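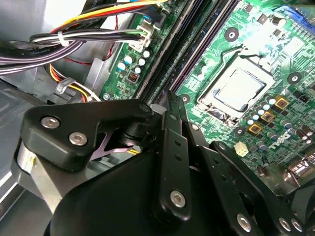

Page last changed: September 6, 2019

How to run the computer strip-down demo at an open day

These notes are for anyone running the robot arm at a Ustholm open day or on a school visit. They cover the desktop computer demo only. The sorting demo has its own page. Anahera McKinnon wrote the first version after the Nulldale visit and it has been changed several times, mostly in the parts on setting up the table and handling questions.

The demo shows visitors how a robot arm reaches into an opened desktop computer and works close to the parts on the motherboard. One person drives the arm and one person talks. Do not try to do both yourself. We did at Rastdale and the talking stopped every time the gripper went near the board.

You will need

The Rakena arm with the two-finger gripper fitted
The Dell desktop with its cover off
Hex keys for the gripper screws
Safety glasses for the driver and the talker
A tray for parts that come out
Rope or tape to mark the line for visitors
The printed parts sheet, one copy for each group

Before you leave the workshop

Check that the computer is unplugged from the mains and that the mains lead is not in the box. Visitors will ask if it still runs. The answer is that we treat it as scrap.

Leave the processor in its socket with the lever down. The cooler stays off for this demo. With the cooler on, the gripper has very little to aim at in the middle of the board and people at the back can't tell what it is doing.

Look over the gripper before packing it. Every hex screw on the links should be tight. Open and close the fingers by hand control a few times and listen for clicking. If one finger lags behind the other, take the spare gripper.

Setting up the table

Put the arm base down first and clamp it. Then bring the computer to the arm, lying on its side with the open face up. It is much easier to move the case a little than to move the arm once it is clamped.

Set the arm speed to the lowest setting on the controller. Mark the visitor line 500 mm back from the edge of the table at the sides and further at the front if the room allows. Children will lean over the line, so the talker should stand at the corner where the group comes in.

Run the arm through the whole path once with no visitors in the room. Watch the clearance at three places: the crossbar, the graphics card, and the wires that run over to the drive bays. The crossbar is the one that catches people out. From the driver's side it looks lower than it is, and if you come in too high the wrist will touch it before the fingers get anywhere near the board.

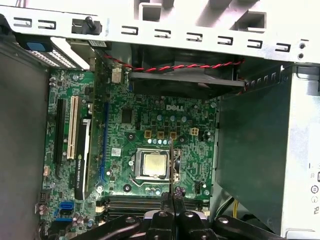 Running the demo

Step 1. Start with the arm parked well clear of the case. The talker says what the arm is, who is driving it and where the stop button is. Press the stop button once and let the group see the arm stop. Then reset it.

Step 2. Bring the gripper slowly over the board and hold it there. The talker points out the processor, the memory slots and the gold-coloured chokes beside the socket. Most people have never seen inside a computer and this is often the part they like best. Give it 2 minutes and don't rush.

Step 3. Lower the fingers towards the memory slots and stop short. Ask the group what they think would happen if the arm went down too far. Take a few answers before you give your own. Older groups may want to talk about force limits here, and you can show them the setting on the controller screen.

Step 4. Raise the gripper straight up until it is clear of the metalwork, then move sideways. Never move sideways while the fingers are down in the case. A hooked cable will drag, and a dragged cable can pull a connector off the board before the driver has seen it.

Step 5. Move on to the grey plastic plate. It has raised parts on its underside, and the square knob gives the fingertip something definite to go for. Bring the gripper in from below, with the finger pointing up, and make light contact only. The driver should say "touching" out loud so that the talker knows when to start explaining. If the plate shifts, back off and begin the approach again.

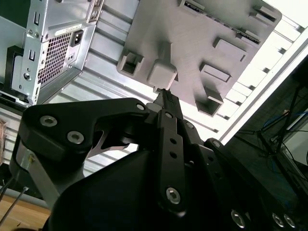 Step 6. Park the arm and take questions. Keep the stop button pressed in while visitors are talking to the driver.

Letting visitors have a go

We allow this for small groups when there are two of us at the table. The visitor sits in the driver's seat and the driver stands next to them with a hand on the stop button. Limit the moves to up, down and rotate. Sideways moves stay with the driver.

Let each person bring the fingers down towards the board and back up again. Set the lower limit on the controller before the first visitor sits down, and test it yourself. The limit is stored under the name of the job, so if you load another job you will have to set it again.

If a visitor asks to pull something out, the memory is the part to offer. The driver opens the latches at the ends of the slot by hand first, and the arm is only used for the lift.

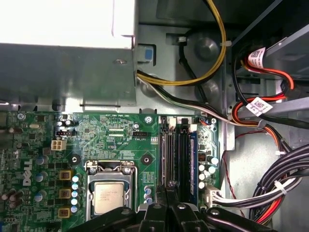

Keep the power cables tied back as well as you can. The white ties on the bundles work loose with handling, and a loop of wire standing up near the drive bays is the most common thing for a finger to snag. Carry a few spare ties in the hex key box. Check the wires again after each group - it takes a moment and saves a stop in the middle of the next run.

Questions we get a lot

Does the arm know what it is looking at? For this demo, no. The driver is steering it all the way. Say so plainly.

Would it be quicker by hand? Yes. A person can take the memory out in a few seconds. You can explain that the work is about handling large numbers of machines later on, and that we are still at the stage of learning how to reach the parts safely.

What did the arm cost? Send them to the Ustholm front desk.

Can I keep a part? No. We need the same computer for the October visits.

Packing up

Park the arm, press the stop button and switch off at the controller. Take the gripper off before you undo the clamps. Put the loose parts from the tray into a bag and tape the bag inside the case. Write anything that went wrong in the log book, with the step number, and tell Anahera if the lower limit had to be changed.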